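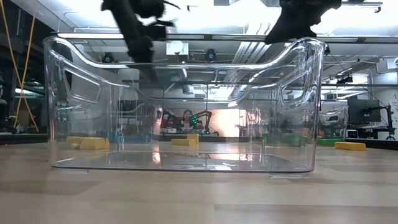 Why Does Wood Have Stripes?

A Learning Page for Young Readers
Prepared by Ineke Verstraete, Mai Museum of Trees
30/03/2023

Wood comes from the trunks and branches of trees. If you look closely at a wooden table, a door or a baseball bat, you will often find thin lines running along it. These lines are called the grain. They are a record of how the tree grew.

A tree trunk grows wider from the outside. Just beneath the bark is a very thin layer of living cells. Each year, this layer makes new wood. In many parts of the world, trees grow quickly in spring, and the wood made then is pale. In summer, growth slows down and the wood is darker. One pale band and one dark band together make a growth ring.

When a trunk is cut straight across, the rings look like circles, one inside another. When it is cut lengthwise into boards, the same rings appear as long lines or wavy shapes.

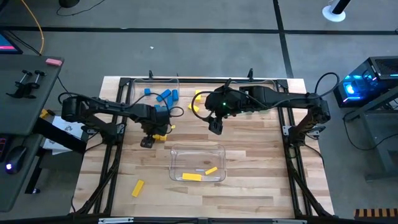 The color of wood depends mostly on the kind of tree. Maple is usually pale cream, cherry is reddish brown, and walnut is a deep chocolate brown. Color can also change within a single trunk. The outer part, called sapwood, carries water up to the leaves and is often light. The inner part, called heartwood, no longer carries water and is often darker.

Some wooden tops are made from many narrow strips glued side by side — this is known as butcher block. Wood swells a little in damp air and shrinks in dry air. A top made of many strips is less likely to bend out of shape than one wide board.

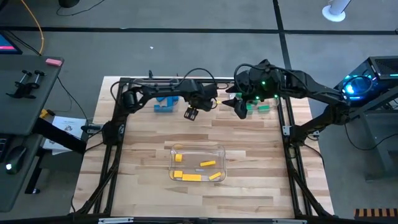 Can you tell how old a tree is from its rings?
In places with a warm season and a cold season, a tree usually makes one ring a year, so counting the rings near the bottom of the trunk gives a good idea of its age. The oldest slice in the museum's Sendari Gallery has 312 rings.

Scientists do not have to cut a tree down to study it. They can use a hollow tool to take out a sample about as thin as a pencil. Wide rings often mean a year with plenty of rain, and narrow rings may mean a dry one.

Words to Know
Grain — the lines and patterns in a piece of wood.
Sapwood — the outer wood that carries water.
Heartwood — the older wood at the center of the trunk.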